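Category: Chore trials > Grasping > Food packs and trays

Ticket 803 – pack slips on the way to the tray
Status: open, waiting on Hopkin
Site: Lirkport bench

Problem as reported: the pantry job (pick up a food pack, stand it in a tray) works by hand with the grippers but falls apart when the arm at Staddale runs it alone. Out of 17 tries it got 7. Rest were drops, or the pack went in flat, or it squeezed and let go and squeezed again until the timeout. Customer wants to know if this can go in a kitchen. Short answer no, not yet. Longer answer is what this ticket's for.

Tried so far:

– Reloaded the grasp settings. No change.
– Slower close. Fewer drops, but it takes forever, a person would have put the whole shopping away.
– Swapped the box for a stiffer one. Much better. So it's soft packaging it hates, not the lift.
– Re-ran the demos by hand, both grippers, same table. Fine every time once you get the angle. Which tells me the hardware can do it and the policy can't, or the pads are worn enough that a person compensates without noticing and the arm dosn't.

Leaning toward pads. Bench and fingertips: 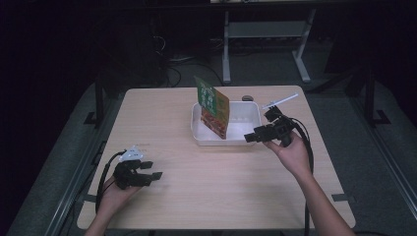
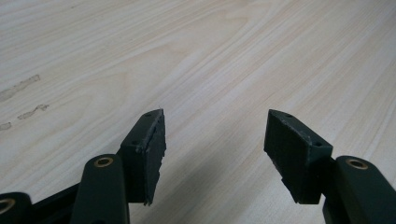

Westell support wrote back in the afternoon asking for pad hours. We don't log pad hours. Told them so. They say replace at first sign of rough edges, which I can't find in the manual, but ok. Ordered 2 sets, one for here and one for Staddale.

Second thing, may be a separate ticket. Getting a pack to STAND is a different job from getting it in. The arm lets go as soon as it's over the tray and calls it done. A person leans it on the side, waits a beat, checks, then lets go. That little wait is in the demos but it gets smoothed out somewhere in training – Hopkin to check if the trimming step is eating pauses. Would explain the flat ones.

Also please stop marking flat as a pass. If the label can't be read from the front its a fail for this customer, they were clear on that.

For the customer reply, somebody asked for wording. Suggest: stiff boxes yes with someone nearby, soft packs no, anything that has to end up upright no. Clearing a table or wiping it is further along than this and I'd rather point them there. Don't promise a date. We said February last time and look.

Next:
– fit new pads, run the same 17 again, don't change anything else at the same time
– Hopkin: trimming step
– start a pad log, even a bit of paper taped up is fine

Leave open untill the rerun is in.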